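3 Objekt anlegen und Inventarliste erfassen

Dieser Abschnitt beschreibt, wie Sie in Tarska eine möblierte Wohnung anlegen, den Anzeigentext hinterlegen und die Inventarliste für die Übergabe vorbereiten. Sie benötigen dafür die Rolle »Objektverwaltung«. Mit der Rolle »Lesen« sind die Schaltflächen grau hinterlegt.

Stammdaten eingeben

1. Öffnen Sie im Hauptmenü den Bereich »Objekte« und klicken Sie auf »Neu«.
2. Wählen Sie die Objektart »Wohnung, möbliert«. Die Objektart lässt sich nach dem ersten Speichern nicht mehr ändern.
3. Tragen Sie Straße, Hausnummer, Postleitzahl und Ort ein. Bei Häusern mit mehreren Einheiten kommt die Wohnungsnummer in ein eigenes Feld, z. B. 101. Schreiben Sie sie nicht hinter die Hausnummer, sonst wird die Adresse auf der Karte nicht gefunden.
4. Ergänzen Sie Wohnfläche, Zimmerzahl und Kaltmiete.
5. Klicken Sie auf »Speichern«. Das Objekt hat jetzt den Status »Entwurf«.

Hinweis: Daten aus dem Vorgängerprogramm Qudah können über »Extras > Import« übernommen werden. Geprüft werden dabei nur die Pflichtfelder. Kontrollieren Sie die Wohnfläche — Qudah speichert sie ohne Nachkommastellen.

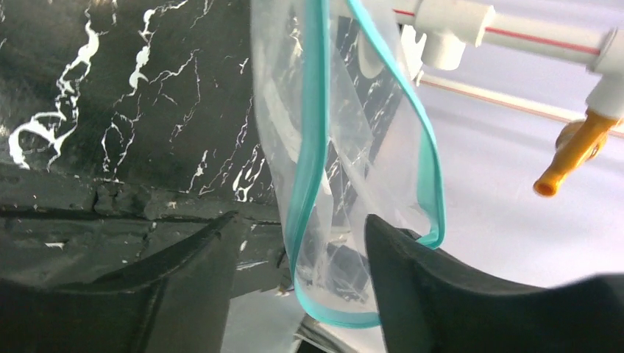 Anzeigentext hinterlegen

1. Wechseln Sie im Objekt auf die Registerkarte »Texte«.
2. Geben Sie den Kurztext ein. Er darf 600 Zeichen lang sein und erscheint in der Trefferliste.
3. Geben Sie die Beschreibung ein. Hier stehen 2000 Zeichen zur Verfügung. Längere Texte werden beim Übertragen an das Portal Larivau abgeschnitten.
4. Prüfen Sie die Angaben zum Energieausweis. Ist das Feld leer, bleibt »Veröffentlichen« gesperrt.
5. Klicken Sie auf »Vorschau« und anschließend auf »Veröffentlichen«.

Achtung: Mit dem Veröffentlichen ist die vollständige Adresse sichtbar. Wenn der Eigentümer das nicht wünscht, aktivieren Sie vorher die Option »Nur Ortsteil anzeigen«.
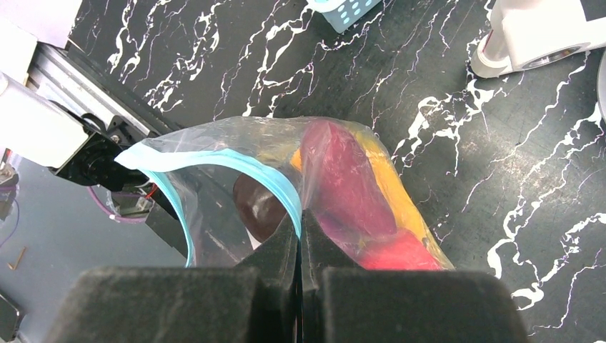

Inventarliste anlegen

1. Öffnen Sie die Registerkarte »Inventar« und klicken Sie auf »Raum hinzufügen«.
2. Legen Sie zuerst alle Räume an, auch Keller und Abstellraum. Die Reihenfolge bestimmt später den Ablauf im Übergabeprotokoll.
3. Erfassen Sie je Raum die Gegenstände mit Bezeichnung, Menge und Zustand.
4. Laden Sie zu jedem Posten mindestens ein Foto hoch.
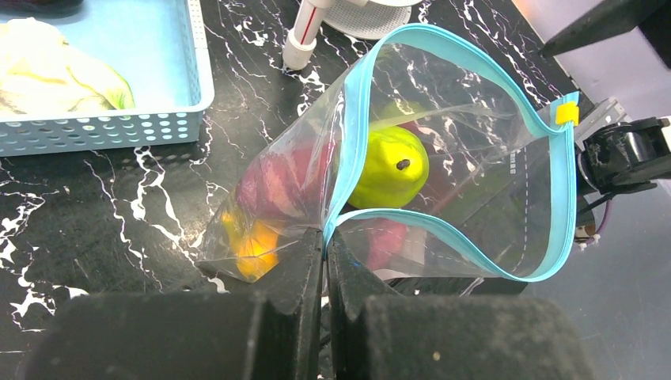
Kleinteile erfassen Sie als Sammelposten. Setzen Sie dazu das Häkchen bei »Sammelposten«, das Feld »Menge« wird dann ausgeblendet. Die Bezeichnung soll Inhalt und Behältnis nennen, also etwa »Spielzeugobst und -gemüse im durchsichtigen Beutel, Verschluss hellblau«. Eine Angabe wie »Diverses« nimmt das Programm zwar an, sie hilft bei der Rückgabe aber wenig.

5. Klicken Sie auf »Liste abschließen«. Danach sind Änderungen nur noch über einen Nachtrag möglich.
6. Drucken Sie das Protokoll aus oder senden Sie es zur Unterschrift an den Mieter.

Hinweis: Im Musterprotokoll sind als Objekt »Skarkcombe« und als Mieterin »Nisreen Fakhoury« eingetragen. Löschen Sie diese Einträge, bevor Sie die Vorlage zum ersten Mal verwenden.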